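House rules for a helper robot: what I settled on for the bedroom

I get a lot of mail about the practical side of having a two-armed machine doing chores around the house, and most of it is from people who have gotten past the exciting part and are now wondering what the rules should be. Fair question! The booklet that came with ours covers charging and bolts. It has one page on "domestic environments" and that page says to use good judgment, so thanks for that.

I've been writing down my own rules as I go. The kitchen ones are on another page (long, and mostly to do with glass). These are for bedrooms, and bed making in particular, which I thought would be the easy job and is where I've ended up with the most notes.

Clear the bed first, and I mean clear it

Anything on the bed that isn't bedding comes off before the arms move. Phones, glasses, socks, the book you fell asleep on. I used to let small flat things slide, figuring they'd get swept along with the sheet and turn up later. They do turn up later, usually folded into a pillowcase. My rule now is a quick pass with your own eyes and hands, and then a second pass under the edges of the pillows. Keep a basket by the door and tip everything into it. Sort it after.

Paper deserves its own line. Receipts, tickets, notes, anything thin — a gripper either misses it completely or creases it down the middle. If you'd be sad to see it crumpled, move it yourself.

Decide what the arms may touch

Make a list of yes things and no things for every room and stick to it. In our bedroom the yes list is the duvet, the pillows and the top sheet. The no list is the curtains, the lamp cords, the headboard and anything with a zipper. I borrowed the idea from the Gendeck newsletter, where they do it for workshops with colored tape, but I couldn't face tape in the bedroom so ours is a card inside the closet door.

Curtains are on the no list for a reason you'll discover quickly if yours hang right beside the bed. Soft fabric next to soft fabric is hard to tell apart, and you don't want a rod pulled down because a fold of drape got picked up along with the duvet. Tie them back or pin them up before you start.

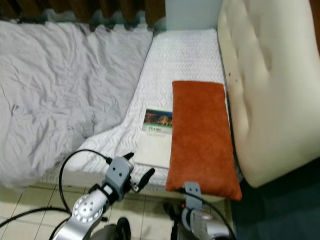
Pillows are where I'd begin if you're training yourself to be consistent. Move them before anything else, one at a time, and give each one a proper resting place away from the edge. A rust-orange pillow hanging over the front of the bed with a brochure partly under it is my whole argument in one go: the pillow wants to come back from the edge, and the brochure wants to be out of there before anybody pulls at the mattress cover. With suede-like or velvety covers I also ask for a slow, wide grip and a light one, and I check the nap afterward by brushing it with my palm. If you can see finger marks that don't brush out, turn the grip down a notch and write the new number on the card.

Watch the upholstery

Tufted headboards are lovely and they're a pain. All those buttons are little handles, and a gripper finger can hook one without anyone meaning it to. My standard is a hand's width of clearance at all times, and the top corners of the duvet get finished by a person. I know that sounds like giving up on half the job. It takes me 30 seconds and I still have all my buttons.

Look over a light-colored headboard before a session, too. If there are marks on it already, you want to know that, or you'll spend the evening wondering whether the machine did it. I take a photo on my phone and keep the last few.

Keep the fingertips clean

Wipe the gripper fingers before they go anywhere near white bedding. Every single time! A damp cloth, then a dry one, and look at the cloth when you're done. If it comes away gray, go again. I keep a stack of old cut-up T-shirts for this and they go in a separate wash. Don't use anything oily, and skip the scented wipes, which left ours tacky enough to pick up lint for days.

While you're down there, check the fasteners. Snug is fine. A bolt head sitting proud will snag a knit blanket before you've had time to say stop.

Cables and floors

Follow every cable with your eyes from one end to the other before you press start. A loop that hangs in a wide arc is fine while the arm is parked, but think about where it goes when the arm reaches over the mattress. I want slack enough for the full reach and nothing lying where the wheels or my feet will be.

If your floor changes from tile to carpet (or to a rug), slow down at the line. I set our crawl speed lower for the bedroom than for the hallway and I don't let anyone change it. Dark floor in a dim corner is another thing I'm fussy about. Put a lamp on, even in the daytime, so you can see what's down there.

Who's in the room

One grown-up, watching, within reach of the stop button. No kids on the bed, no pets under it. Our cat learned the door rule faster than the rest of the household did. And no chatting on the phone while you supervise, because you will look away at exactly the moment a sheet catches.

I test the stop button at the start of each session. Press it, see everything freeze, reset, carry on. In February I skipped that for a couple of weeks out of laziness and found the button sticky when I got back to it. It was hand cream. Mine.

When to call it off

Mine are pretty simple. I stop if a gripper drops the same thing twice, if any joint makes a sound I haven't heard before, or if I catch myself reaching in to help. That last one is the big one. Hands stay out while the arms are live, however silly it looks to stand there watching a pillow being nudged in the wrong direction.

Then I write it down. I use a cheap notebook with three columns — what we were doing, what went wrong, what I changed. I've filled 11 pages on bedding alone, and the entries get shorter as you go along, which cheers me up when I flip back through it.

A few readers have asked whether these rules work for a spare room or a rental where things get left behind all the time. Yes, but do the clearing step twice, and check between the mattress and the headboard. I've pulled out a fair number of pens that way, and one very nice bookmark, which is still on my desk if anyone wants to claim it.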